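Working Rules for Shared-Table Recording with Hand-Held Grippers
Project report, Staniforth section
October 23, 2022

1. Scope

The project drafted and tried out a short set of working rules for recording manipulation tasks with hand-held grippers. The rules cover marker visibility, cable routing and the logging of rejected takes. They do not cover powered arms, which fall under the Wandville lab code.

2. Setup

Each operator works with a pair of grippers and wears the pack. Cloth handling was chosen as the test task because fabric hides the fingertips and is hard to return to the same starting state.

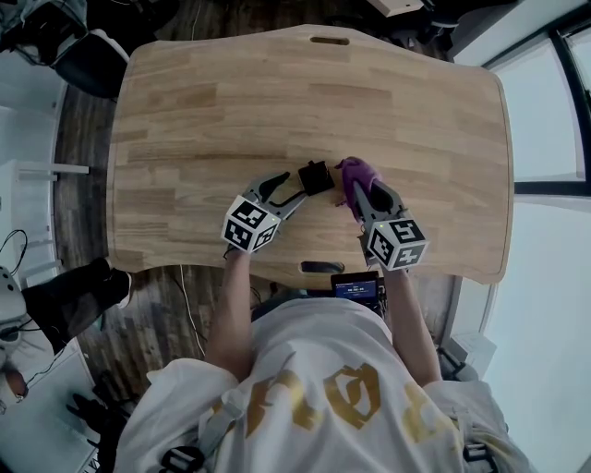
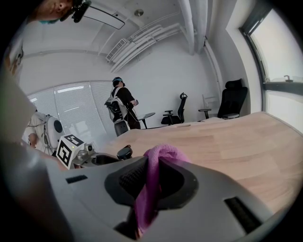

3. Rules as tested

3.1 At least one face of each marker cube must stay in view of the head camera for the full take. A take with a longer gap than the tracker allows is marked R1 and kept, but is not used for training.

3.2 Cloth is released flat before the take is closed. Closing a take with fabric still in the fingers is marked R2.

3.3 Cables run behind the forearm and never across the work area. Floor cables are taped wherever an operator may step back.

3.4 Anyone not recording stays outside arm's reach of the table.

3.5 Indicator lights are checked on both grippers before each take. The check is logged by the operator, not by the software.

4. Results

The Prultidora log holds 3,709 takes. Of these, 482 were rejected: 342 under R1 and 140 under R2. No other rejection code was in use. Most R1 cases came from wrist rotation late in a fold, when the cube turned away from the head camera. Rule 3.3 produced no rejections, as it has no code, and this should be corrected in the next draft.

5. Discussion

Rule 3.1 is strict for folding and could be relaxed for pick-and-place. We kept one threshold so that sets from different tasks could be merged. The Prarlow guideline from May asks for 2,000 accepted takes per set, and our 3,227 meet that figure. It does not say whether rejected takes should be stored. We recommend storing them with the code attached, as R1 takes are useful for testing the tracker.

6. Open items

Add code R3 for cable contact. Define "arm's reach" as a distance and mark it on the floor.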